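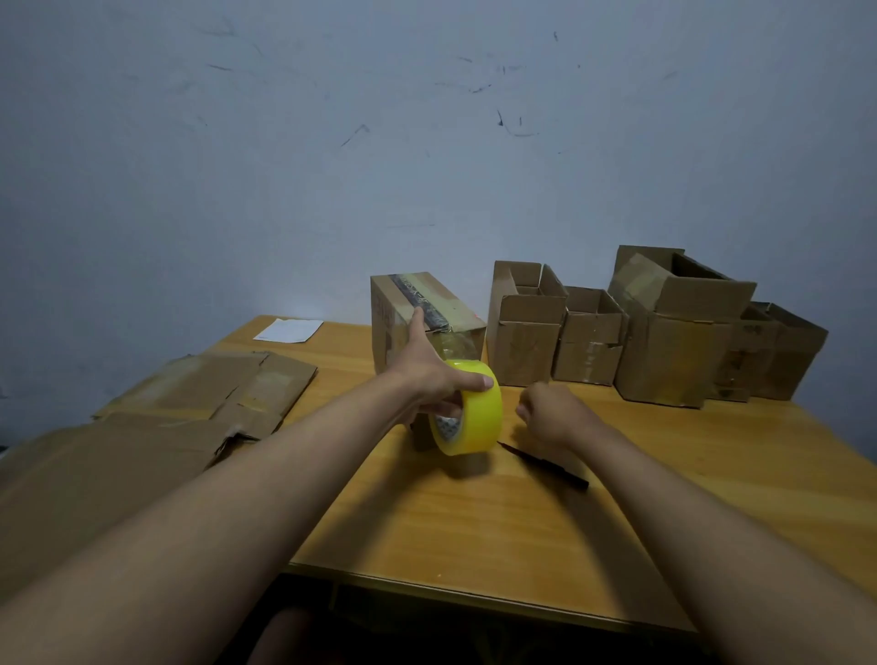

4.2 Box reuse and the second layer of tape

The literature on parcel packing assumes, with touching optimism, that a box begins its life new. Ours did not. The 54 cartons in the Trondgate sample had all been through the mail before, and most still carried the tape, labels and lettering of earlier senders. Participants were asked to sort them, close the ones worth keeping and flatten the rest. No one was told what "worth keeping" meant, and the resulting disagreements are reported in Section 5.

Heydari tape scores (see Appendix B) were assigned to each carton afterward. A score of 10 describes a box held together mainly by its own repairs. Old tape proved a poor base for new tape, although participants went on applying one to the other with undimmed faith. Clear tape over printed tape was the usual pairing, and wrinkles were left where they fell.

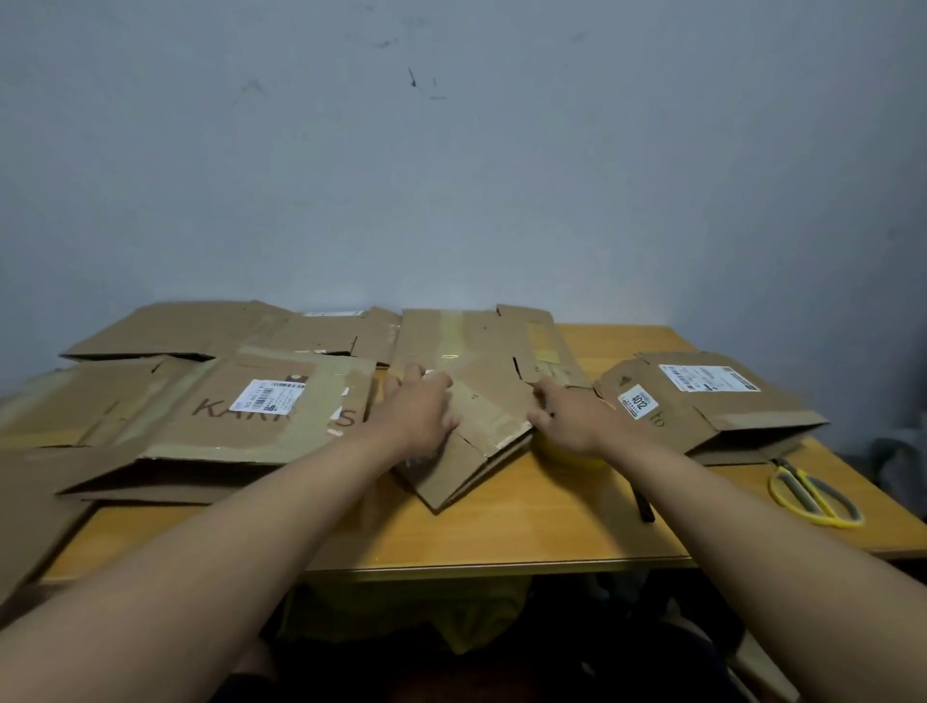
Page last modified: February, revision 2

Figure 3. Cardboard on the desk during the flattening task. Tape and a shipping label remain on the large box at left, lettered "KAKI...S"; both hands are on the piece in the center.

Flattening was expected to be the easy part. The Ederell protocol gives it a single line — "collapse and stack" — and moves on to matters of greater interest to its authors. In our sessions the stack was more of an ambition. A partly folded mailer takes up desk space without offering a level surface to anything else, and large sheets tend to hang over the front edge (Figure 3). Participants who stripped the tape first made neater piles but complained more.

We did not require labels to be removed. The Isero guidelines recommend it, but they were written for a depot handling 2,000 cartons a shift, with a bench for the purpose. We had a desk.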